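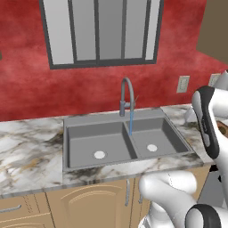

Notebook > Sim bench > Plevov kitchen
Search this notebook Go

Friday, March 14, 2025

Spent the morning rereading our evaluation rules for the Plevov kitchen, in the spirit of a man rereading his own lease. They fit on a page. We have managed to break most of the page.

What we agreed in October, still in force as far as I know:

1. Write the success condition before the first rollout. "Fruit moved to the sink" is a wish. Which fruit, which basin, released or still in the gripper, at rest for how long.
2. Episodes end at 800 steps. An arm that was "just about to" at step 799 was not done.
3. Run 5 seeds and report all of them. The ugly one goes in the table with its siblings.
4. Log the full start state: every object pose, the sink model, the faucet lever. Water on or off is part of the start state, even if the policy has no interest in water.
5. No edits to the checker once scoring has started. If the checker is wrong, fix it, bump the version and rerun everything.

Rule 5 is the one that hurts. The Pramton batch was 127 episodes, and on Tuesday I found the checker passing anything whose center was inside the sink's outer box. That includes fruit sitting on the rim. It also includes fruit hovering over the rim in a closed gripper, which is a generous view of "placed."

New condition, as of checker v3: object inside the inner walls of the named basin, gripper open and clear, object speed under threshold. A green fruit near the drain counts if its pose says so, and the arm can be wherever it likes as long as it has let go.
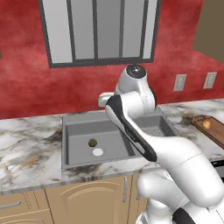

Couldn't we just rescore from the saved final poses, came the objection over lunch, and skip the rerun? We could, if the old logs had gripper state in them. They have joint angles for the arm and nothing for the fingers. So: rerun. Added "gripper state" to rule 4 in thick pen.

Also settled, for layouts with a single basin: "left basin" in the task text is an error and the episode gets thrown out before running. Until today the Groltetti loader quietly picked whatever basin it could find. Very obliging of it. Changed to a hard stop. 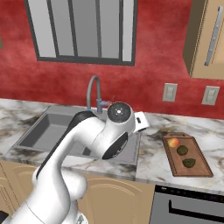 Single-basin layout, apple and two green items on the board.

Object names need the same treatment. The task file says "lime," the asset list says "fruit_green_b," and the Hou export says "produce." From now on the asset ID goes in the log and the prose name goes in the prompt only.

To do: rerun Pramton on v3, retire the old table, tell people the old table is retired.

Comments (3)

The old table is in my slides. When were you planning on the telling people part?

Can rule 2 say whether the settling time counts toward the 800? I've been assuming it does.

Second the hard stop. Please have it print the layout name too, mine just says "basin error" and leaves.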